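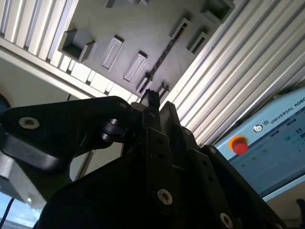 ## Aluminum framing: how do I keep the corners square?

Hi all! I'm building my first enclosure out of aluminum framing for the workshop at Flesgate and I'm having a blast with it. One problem – every time I tighten the last corner, the whole thing pulls into a diamond. I've got 23 brackets on order from Skivum and would love to get the method right before they show up. Also, do I need threadlocker on everything?

Paloma Delacroix, Aug 26, 2018

### Answers

**Nautiyal** (3,562 points)

Fun project! Leave every bolt finger tight until the whole box is standing, then measure both diagonals on each face. Nudge the long one in with a strap clamp until they match, and only then start snugging things down, going corner to opposite corner. I do two passes, a light one and a full one, and check the diagonals again in between. It's so satisfying when the numbers finally agree!

Look at your cut ends too. If the saw is even a hair off, no bracket will save you (ask me about my first bench...). On threadlocker: medium strength on anything that moves or shakes, none on the frame corners. You'll want to shift those later, trust me.

**tinbender6**

get a bigger square

**Wunano** (1,000 points)

Agree with Nautiyal on the diagonals. I'd add that the floor matters – I built mine on a garage slab that slopes to the drain and chased a twist for a whole evening. Leveling feet fixed it. Post an update in September, I'd love to see how it goes!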